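# Visiting the Robot Hall: A Guide for Young Visitors

The Sondeo Learning Centre opens its robot hall to school groups every February. This guide is for pupils aged seven to eleven. It explains what you will meet on your visit, what the words mean, and how you can take part.

Last year 3,177 children came through the hall with their schools. Many of them sent questions afterwards, and those questions helped us to write these pages.

## What is a robot arm?

A robot arm is a machine that can reach, turn and bend. Your own arm bends at the shoulder, the elbow and the wrist. A robot arm has joints too, and each joint has a motor inside it. The motors follow instructions sent by a computer.

The arm in our hall is called Tamen. It is fixed firmly to its bench, so it cannot follow you to the cloakroom.

## What does it use for a hand?

At the end of the arm is a part called a gripper. Tamen's gripper has two fingers and no thumb. The fingers move apart to go round an object, and they move together to hold it. Engineers have to decide how hard the fingers should squeeze. An egg needs a very gentle hold. A bag of dried beans can be held more firmly.

Try this at your table before your visit. Pick up a pencil using only your two pointing fingers, one from each hand. Now try a coin. You will find that flat things are harder to lift than round ones, and robots have the same difficulty.

## How does it know where things are?

Tamen has a small camera near its wrist. A camera in this place travels wherever the hand goes, and it shows the computer what is close to the fingers. During the demonstration, the camera's pictures are shown on a large screen so that everybody can follow the work.

Some of these pictures are sharp and some are smeared. A smeared picture is said to have "motion blur". It happens when the camera moves while a picture is being taken. You can see the same thing if you take a photograph from the window of a moving car – the hedges turn into stripes.

The fingers often look sharp even when everything else is blurred. They are joined to the same wrist as the camera, so the two travel together.

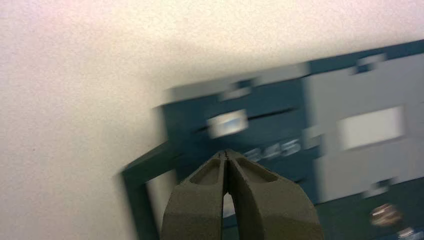

The computer has to cope with blurred pictures as well as clear ones. It looks for large shapes, strong edges and patches of light and dark colour. People do this too. You can often tell which coat is yours from the far end of a corridor, long before you can read the name inside.

## Who will look after us?

Your demonstration will be led by Pavithra Varma, who is in charge of the robot hall. Murali Poduval works at the control desk. He starts and stops the arm, and he can switch it off at once by pressing the red button beside him.

Please remember these rules:

- Stay behind the yellow line while the arm is switched on.
- Keep bags and coats on the pegs.
- Put up your hand if you would like to ask something.
- Do not touch the bench, even when the arm is still.

The demonstration lasts for half an hour. Afterwards there is time for questions, and each group may choose one object from the Moreira tray for Tamen to try. The tray holds sponges, wooden blocks, cardboard tubes and a rather old tennis ball. Before the arm moves, you will be asked to guess whether it can pick up your object, and to give a reason.

## Words to know

**Gripper:** the part of a robot that takes hold of things.

**Joint:** a place where an arm can bend or turn.

**Motor:** a machine that makes something move.

**Motion blur:** the smeared look of a picture taken while something is moving.

Teachers may collect a printed copy of this guide from the front desk on arrival.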